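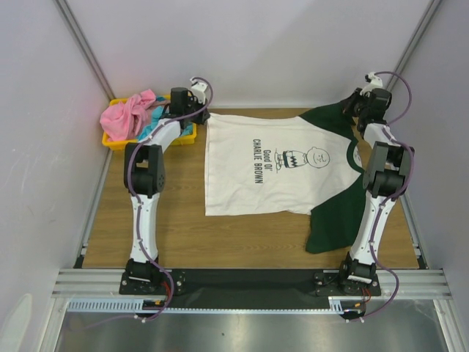

Photo: Kamia, Tovard open day

Reviews > Gadgets and Machines > Days Out

6 min read

Farah, the shirt-folding bench: I went to the open day so you don't have to wait for August

I have three kids and a laundry chair. You know the chair. So when I saw that Kamia was opening its workshop in Tovard to the public for an afternoon, with a live demo of Farah, its two-armed clothes-folding bench, I paid my $12 and drove over. I got visitor badge 197, a paper cup of very good coffee and a spot at the rail close enough to see the thread on the hems.

First, what it is. Farah is a bench with a wood-grain top, walls on the sides and back, and two white and black arms bolted along the front edge. Each one ends in a black gripper. It's smaller in person than I'd pictured from the flyer, more like a deep desk than a factory line, and much less shiny. There are purple cables tied along the arms with little white ties, and they stick out in big loops at the wrists. I kind of liked that! It looks like a thing people are still working on, and the staff were very open about the fact that it is.

You can't buy one yet. What I'm reviewing is the demo version as it ran on May 8, 2018, plus the open day itself.

How the demo goes

The clothes start out crumpled in a yellow bin in the back left corner. A staff member presses a key on a laptop, the arms go in, and out comes a shirt, usually by the wrong part. Then there's a lot of shuffling. The arms let go, pick up somewhere else, lift, put it down again. I'd say this is the bit that either charms you or drives you up the wall. My neighbor at the rail was groaning out loud. I was leaning forward with my coffee going cold.

The shirt everybody fell for was a white one with dark green sleeves and a line drawing of Charlie Brown on the front ("Good Ol' CHARLIE BROWN," it says). Farah got it flat on its side, one gripper on the corner of the hem and the other on the end of a sleeve, both along the far edge, and you could suddenly see what it was up to. That's how I hold a shirt! Hem in one hand, sleeve in the other. I've never thought of it as a method.

It brought the far edge over, fussed with the sleeve, dropped it, went back and got it, and finished with a fold I would put in a drawer. My mother would not. One sleeve was poking out the side by an inch or so, and the drawing ended up half inside and half out. But a kid's drawer? Sure. That one shirt took 13 minutes from bin to finished fold, by the clock on the wall.

What I liked

It's gentle. I was expecting yanking, and I'd have been nervous to hand it anything of mine, but I watched it take hold of ribbing and hems and thin jersey and I didn't see it stretch anything out of shape. When it has a bad grip it mostly stops and tries again. The staff said the grippers are set to let go if the cloth pulls back too hard, and they let a few of us tug on a rag to feel it. It's about as strong as a toddler who wants your sock.

It's also quieter than I thought it would be. You get a whir and a click, and over that you can chat in a normal voice. I could see having it running in the next room (well, if the next room was big).

And I liked how they ran the demo. No music, no lights, no voice telling me the future had arrived. When something went wrong they let it go wrong and told us what they thought the trouble was. A very stretchy pink thing defeated it completely, got picked up, slumped, got picked up again, and in the end somebody reached in with the arms paused and put it back in the bin. That got the biggest round of applause of the afternoon.

What I didn't

The speed, obviously. I fold a T-shirt in the time it takes to be annoyed about it. If you're thinking of a machine that gets through a family's wash while you make dinner, Farah isn't close, and the people there say so before you can ask.

It needs everything one at a time. It can't do socks. It can't do fitted sheets (I asked, and there was laughter, and I felt that was fair). Buttons are hit or miss, and anything with a hood was kept off the bench for the day.

Dark cloth seems to be harder for it than light cloth. A black tee took so many tries that half the crowd drifted off to the snack table. The person running that session told us it has trouble telling where one layer ends and the next begins, and there's a fix for it in the works that they hope to show at the next open day in August.

I'd also have liked a better view. The bench has gray panels on both sides, so if you're standing off to the left or right you see mostly the tops of the arms. Get there early and stand in the middle. They should really put a screen up for the people in back, especially the shorter ones. I ended up trading places with a little boy who could only see elbows.

The rest of the open day

Your ticket gets you 2 demo sessions, and you can use both on the same bench if you want, which I did. Between them there's a table with spare gripper fingers you can handle, in different pads and shapes, and a box of rags to try picking up with them. It is so much harder than it looks. I pinched my own thumb, twice. The smooth pads slid right off a cotton napkin and the ribbed ones took two layers when I wanted one, and after ten minutes of that I had a lot more sympathy for the robot.

There's a second project called Zostska in the back room, which is meant for sorting clothes before they're folded. It wasn't switched on when I was there, so I can't tell you much. The poster looked nice.

Parking is on the gravel lot behind the building and it fills up. The restroom is up a flight of stairs, with no elevator that I could find, so call ahead if that matters to you. Kids are welcome and mine would've lasted through one session, maybe a session and a half with snacks. Coffee is free, cookies are a dollar.

My verdict

As a laundry helper, I'd give Farah a two out of five for now. It folds a shirt, it does it kindly, and it takes forever. As an afternoon out I'd give the whole thing a four and a half, and the half point off is for the view and those stairs. I went in wanting to know when I could have one and I came home wanting to know how it would do with overalls.

I've already asked to be put on the list for August. They told me I can bring a shirt from home next time, so I'm taking the black one with the long sleeves that's been on the chair since winter.

Contact | Copyright 2018 | Back to top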